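22 April 2021

Kiln room and glaze bench, Sandville

Opened the small kiln this morning. Last firing was the third try at the Quezada white, on the red body this time. Crawling again on the inside curve of the bowls, same place as in January, fine on the flat tiles. I had put the January result down to dust on the bisque. These were wiped with a damp sponge and left overnight, so dust is off the list as far as I'm concerned.

Lefteris Michailidis thinks the slop is too thick and the coat cracks as it dries, before it ever gets near the kiln. I went through the leftover dipped pieces on the rack with a hand lens and he has a point. Fine cracks on two of them, both on the inside curve. None on the tiles.

Changes for the next batch:

Thin the slop with water until it runs off the stick in a thread. Write down the weight of a pint this time. I did not do it for the last batch and now can't compare.

Dry mix goes to 3,000 grams. The clay in the recipe gets split, half raw and half calcined. All of it was raw before, and that is a lot of shrinkage.

Dip for a count of three. I have been leaving them in too long.

Tests: 23 tiles and 8 small bowls. Bowls are the ones that matter. Half of them on the red body, half on the Wornar buff, which Lucía Echevarría says takes a thick coat better. She has a bag left over and I can have it if I replace it by summer.

Kiln log: the meter read 3,313 at the start of this firing. Forgot to read it at the end, so no energy figure. Cones in the middle shelf were down properly, the bottom shelf a little behind. It has been like that since the element was changed. Put the next bowls on the middle shelf and nowhere else.

The Gruvumden frit is nearly finished. There is enough for this batch and maybe one more. If we have to change suppliers I want the crawling sorted out first, otherwise there are two things moving at once and we learn nothing from either.

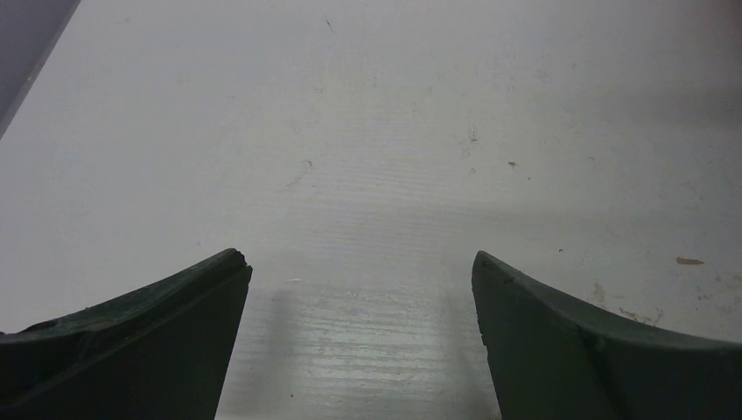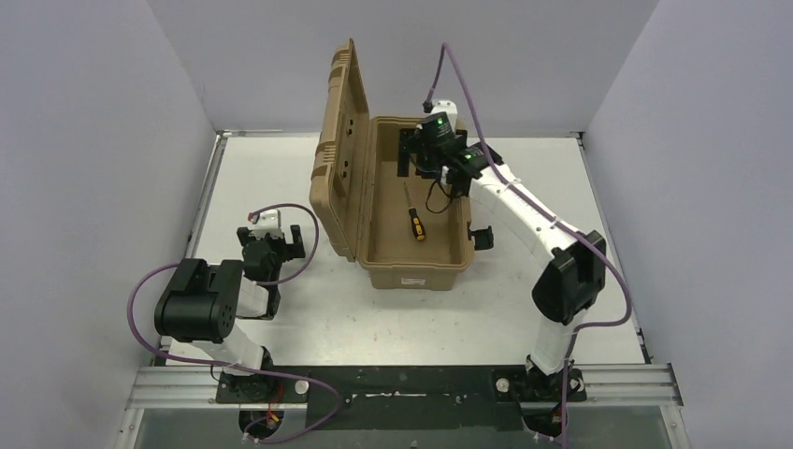 White work surface in all three.

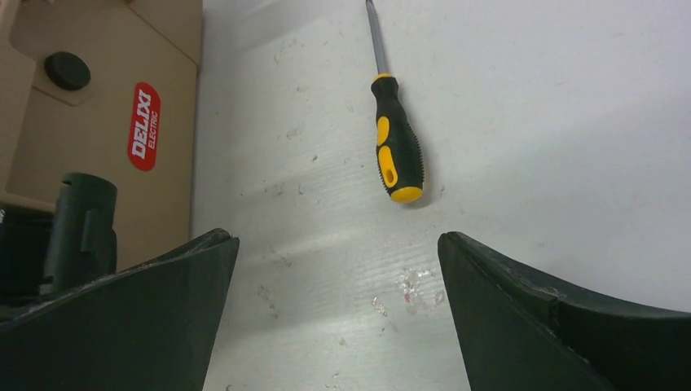 Sieve: the 80 mesh has a small tear near the rim. I patched it with epoxy on the outside. Check it before pouring anything through. The 100 is all right but slow, and somebody needs to scrub it after the iron slip, there was brown in the rinse water.

Still to do: label the two unmarked buckets under the sink (one is the old tenmoku, the other I would not guess at), order cones, ask Lucía what she bisques the buff to. If it is higher than ours the coat will go on thinner anyway and the dip count has to change for those four bowls.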